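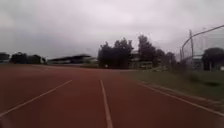
Two lanes of Isusex track and a whole lot of gray sky.

Hi all,

Long one, sorry, get a drink. I promised the Winska list a proper write-up of our track day and then I had midterms, so you're getting it now with everything still sort of jumbled together in my head. Kirui asked a bunch of good questions in the last message and I'll get to those further down, with the original pasted in so people who joined this month can follow along.

Short version for the skimmers: Tretine ran 319 meters on her own, staying between the lane lines, before the safety stop kicked in. 319! Our best before that was a hallway. (Yes we call the robot "her," no there was never a vote, it just happened sometime last spring and now the lab notebook is full of it.)

Longer version. We got to the track early because the school only gives us the place until 10 in the morning, and after that the sprinters want it, which is fair, it's theirs. Setup took way too long. If you're planning your own track day, please, please pack the night before, and I mean with somebody reading the list out loud. We had the spare battery and the laptop and the long tape measure, and we did not have the hex key that fits the camera mount. One of the freshmen drove back for it. Buy that kid a donut if you see him at the qualifier.

While we waited we did the exposure stuff by hand. I'd been dreading full sun and hard shadows, because all of our practice footage was shot under lamps in the shop, and our poor line finder has always treated a shadow edge like it was the most exciting paint in the world. We got clouds, so that whole headache got pushed to another day. I'm happy and also a little annoyed, if that makes sense. The shadow code is sitting there finished and it still hasn't been tested on anything bigger than a broom handle.

What we did learn is that white paint on red rubber under a gray sky is a pretty friendly thing to look for, as long as you throw out the sky first. Our first version didn't. It looked for anything bright and long, and clouds are bright, and a grandstand roof is long, so for the first couple of runs the code kept insisting there was a lane somewhere up above the trees. We now chop everything above the horizon before the line finder gets to see it. It's a two-line change. I'm embarrassed how long we argued about it.

Then came the fun part, which was markings. A running track has so much more paint on it than you remember from gym class! I had it in my head as clean parallel lines all the way around, and the simulator one of us built has clean parallel lines all the way around, and so naturally the code was written for a planet where that's how tracks are. Then you get to the stretch with the dashes and the arrows and the little bits that mean something to hurdlers or relay people.

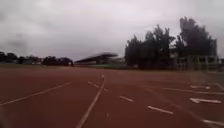 So the question became, what should Tretine do when she sees paint that isn't a lane line? Option one was to teach her every kind of mark. We started a list, and it got long, and the person who runs track in our club kept adding to it with what I can only call glee. Option two was to ignore anything too short. That worked okay until we noticed that a row of dashes, if you squint (and our line finder squints all the time), adds up to a nice long line headed off to somewhere you don't want to go. She followed one. It was very graceful. She peeled off to the right like she was exiting a freeway, and I had to jog after her with the kill switch yelling "no, no, no."

What we ended up with is closer to how I'd do it if I were walking and half asleep. She remembers where the line was a moment ago and how it was bending, and she only trusts paint that agrees with that. If something new shows up at a weird angle she lets it go by. If she loses the line completely she holds her heading and slows down, and if it doesn't come back soon she stops. We made "soon" pretty short. I'd like it longer, the programming mentor would like it shorter, and we've sort of agreed to be unhappy in the middle.

We ran seven tries with that version. The first few ended in dumb ways: a cable working its way out, me forgetting to turn the logging on (I know, I KNOW), and one where she stopped dead after a couple of meters and we never found out why. The 319 run was the fifth. The last two were shorter, and by then the battery was sagging. We use a 12 volt pack and I wouldn't go a morning with only one spare again.

From all of that we kept 2672 labeled frames. The labeling happened over pizza and I think it's decent work except for the batch done after midnight, which I'm going back through now. You'd be amazed what a tired person will call a lane line. If your team wants the set, write me off list and I'll share the folder. The only thing I ask is that you send back any you fix, so we all end up with the same copy.

A couple of things I'd do differently:

Put the camera on a stiffer mount. At low speed the frames are fine, and when she gets going they smear, and the lines nearest to her smear the most. It's kind of unfair, those are the lines she needs.

Straighten the lens before you do any math. The wide lens bends the lines toward the corners, and we'd been fitting a straight line to something that wasn't straight and then wondering why she drifted. There's a calibration with a printed checkerboard, it takes ten minutes, we'd skipped it.

Bring a chair for whoever has the laptop. Sitting on the track with your knees up, trying to read a terminal in daylight, is not a way to do your best thinking. Also bring snacks that aren't all chips.

Okay, the other thing people keep bringing up at meetings is what she should do about stuff that's on the track, since the lane is only half of the job. Right now the answer is that she has no idea. The person walking along with the kill switch is the obstacle detection. I'd like to have at least a dumb version in by the qualifier, something that says "that patch of red isn't red anymore, please slow down." We tried it back at the shop with a gym bag on a red tarp and it was fine with the bag and terrified of the wrinkles in the tarp. The straight next to the stands is where I'd want to try it for real. It's long and it's simple and there's a wall on one side, so at least she can only wander off one way.

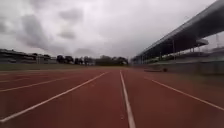 Kirui wrote on Tuesday:

Congrats on the long run, we're jealous. Some questions before we book our own morning. First, are you following one line or staying between two? We've been following one and it gets twitchy, and I can't tell if that's our tuning or just how it goes. Second, did you do the curve at all or was it only the straight? Our robot is great on straights and then treats every curve like a personal insult. Third, how do you handle the start? We lose ours in the first couple of meters pretty much every time, before it has settled down. And last, is the rule about a person walking alongside a Winska rule or something you all decided? We'd read it as optional and now we're worried. Also our coach wants to know if you'd be up for sharing a track morning, since it takes us forever to get permission on our end and we could bring the food.

Okay! In order.

Between two, mostly. We look for both edges of the lane and steer for the middle, and when only one shows up we follow that one at a fixed offset. It calmed things down a lot. With one line we were twitchy too, so I don't think it's just your tuning, but do check how old your frame is by the time the steering gets it. Ours was old enough that she was correcting for a mistake she'd already fixed, and that looks exactly like bad tuning. We lost a whole weekend to turning gains up and down before somebody thought to print the timestamps.

We did a piece of the curve. I won't pretend it was pretty. The long run was most of a straight and then into the bend, and she was hugging the inside by the time she stopped. I think we need to look farther ahead, and looking farther ahead means trusting lines that are only a couple of pixels wide, so, you know. If anybody on the list has a curve that works I would love to hear about it.

For the start we cheat. We aim her by hand down the middle of the lane, and for the first little bit she goes at a crawl and isn't allowed to steer hard. I checked the rules and aiming by hand is okay as long as you let go before the whistle.

The walking person is a Winska rule and it isn't optional, sorry! It's in the safety section and not in the race section, so half the teams miss it. Closed shoes too. They sent one of ours off the floor last year over sandals.

And yes to sharing a morning, definitely yes. We have to ask Isusex again before we can promise a slot, and they like to have it in writing, so send me how many people you'd bring and whether your robot has a wireless stop or a cord. If you've got a cord we'd want to go one robot at a time. If you bring the food I'll bring the tape measure and both hex keys. I bought a second one.

One last thing for our own members: the shop is open Tuesday after school and I need two people to help me go through the after-midnight batch. It's boring, there will be music, and you can pick the music.

Talk soon,
the Tretine build crew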